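# Turning a Faucet Handle from Wrist Camera Views: Project Report

Shabnam Usmani, robot manipulation lab course
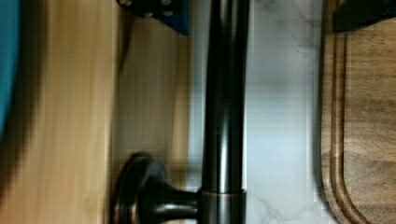 ## 1. Goal

The task was to get an arm to find a faucet handle and push it through its travel using only the camera on the wrist. Last year's group used an overhead camera as well. I wanted to know how much of their result depended on it.

The faucet is a hard object for this. It is dark and glossy, with bright highlights that run down the pipe and shift whenever the camera moves. The handle is in the same dark finish as the pipe, and close up the gripper can hide part of it.

## 2. Data

I recorded 228 demonstrations by teleoperation, all in the kitchen mockup. After removing runs where the arm stopped on a force limit, 193 were left (35 dropped). From these I pulled 2752 stills and marked two points on each one: the center of the handle's end disc and the place where the stem meets the pipe. Labeling was done in Tazi, our course annotation tool. If the disc was cut off, I marked where I thought the center would be and set a flag.

## 3. Method

Two models were trained on the same stills.

- **Prerura** predicts the two points directly from one still.
- **Otorau** first finds the pipe as a vertical line, then searches to either side of it for the stem.

Both feed the same controller. It lines the fingers up with the stem, closes to a fixed width and pushes along an arc. I did not tune the controller between models. Test runs used start poses that were not in the training set, and the lights over the counter were switched on for half of them.

## 4. Results

Otorau was better with the lights on. Prerura often put the stem point on a reflection, and the fingers then closed too close to the pipe. With the lights off there was little difference between the two.

Most of the remaining failures came from the last part of the approach, when the disc leaves the view. I tried holding the last good estimate for 11 stills before asking for a new one. This helped Otorau and made no clear change for Prerura.

The wood grain and the veins in the marble caused fewer false detections than I expected. The juice groove in the cutting board was picked up as the pipe a few times, always from a start pose far to the right.

## 5. Problems and next steps

The flagged labels are guesses, and I labeled them all myself, so there is no check on how consistent they are. A second person should redo a portion.

There is only one faucet in the data. The Bedeck sink unit in the other room has a lever on top, and Otorau's side search would not work on it without changes. I would start there, with a small new set of demonstrations and the same controller.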